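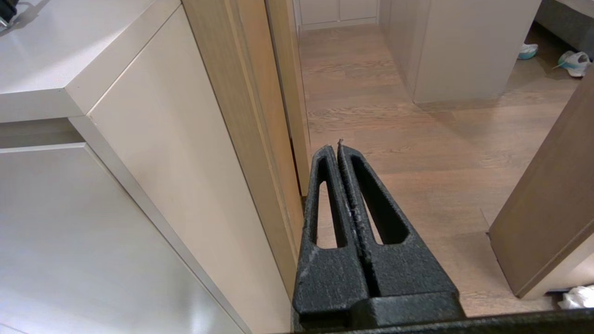 ## 4. Fixed Storage Beside the Hallway Door

The third stage of the survey dealt with storage furniture placed within reach of an interior door. The Mustberg inventory lists 3,095 pieces of fixed or semi-fixed furniture in 254 apartments. Each piece was entered with its height, depth, finish, and distance to the nearest door frame. Pieces that could be moved by one person without tools were left out of this stage and are treated in Section 6.

Earlier work on the Walmont buildings grouped hallway furniture with kitchen furniture when the two shared a finish. The present study does not follow that practice. A cabinet by a doorway is used in passing, often with one hand, and its top receives items on their way in or out of the home. Residents in both the Mustberg and Trallalow samples spoke of such tops as places where small things were put down and then forgotten. Drawers in the same cabinets were opened less often than the tops were used, and their contents changed little between March and the second visit.

### 4.1 Wall-mounted fittings

Fittings fixed to the wall were recorded separately from furniture. These included switches, thermostats, coat rails, and panels with a screen. Where the purpose of a device could not be confirmed by the resident, it was entered only as "panel" and its mounting position was noted.

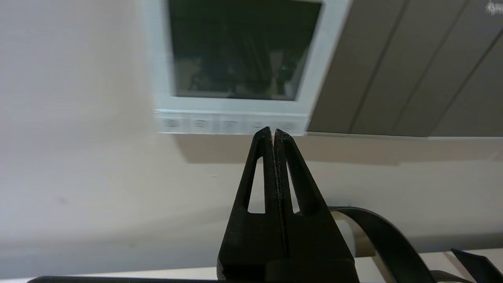 Residents tended to keep the wall near a panel clear, even in apartments where every other stretch of hallway carried hooks or shelves. Ekpo's coding scheme gives this clear area its own category, called reserved wall. It is counted as occupied for the purpose of storage planning, although no object stands in it. The Dreßler method counts it as free, and the two sets of totals should not be compared directly.

### 4.2 The joint between cabinet and door frame

**Figure 4.** Pale cabinet with a drawer front beside a light wooden door frame.

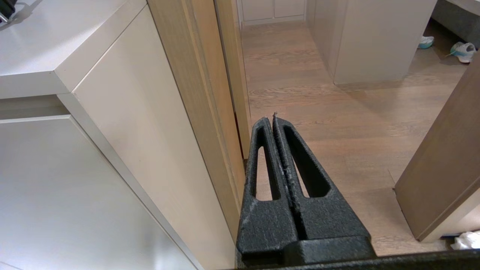

The position of a cabinet relative to the door frame affects both cleaning and passage. The survey distinguished pieces set back from the frame, pieces close to it, and pieces that project past it into the opening. The arrangement in Figure 4 was entered as close: the oak frame rises immediately to the right of the long side panel, and the two finishes are left to meet without any attempt at matching. The frame is built up in several stepped strips, a profile that collects dust at each step and is hard to reach once a cabinet stands next to it. For this group, the assessors were asked to record the condition of the lower part of the frame before that of the furniture.

A clear passage of 90 cm was used as the reference width throughout. Widths were taken at floor level and again at the height of the cabinet top, and the smaller value was kept. Handles and projecting edges were included in the measurement. Door leaves were measured fully open, except where a resident reported that the door was always kept closed.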